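From: Gülizar Kocabaş
To: Daltetholm workshop list
Date: 13 Jan 2021
Subject: Re: Hat stand and cap

Dulce Villaseñor wrote:
> Which arm is meant to take the cap? I had the left one doing
> it in August and the stand kept tipping.

The right one. The left gripper goes to the pole, just above the base, and the right brings the cap across. I've set the approach speed to 30 per cent for both arms and put the program on the shared drive as Emon 16. Please don't edit Emon 15, I still need it to compare.

The left cable wants another clip before we try longer reaches. I have spare clips at home and will bring them.

Gülizar
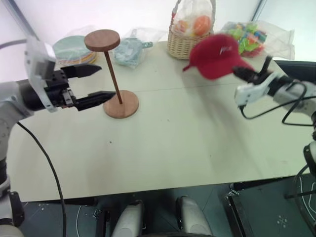

Can both arms be run from the same program?
They can, as long as each arm is homed first and the left one is started before the right.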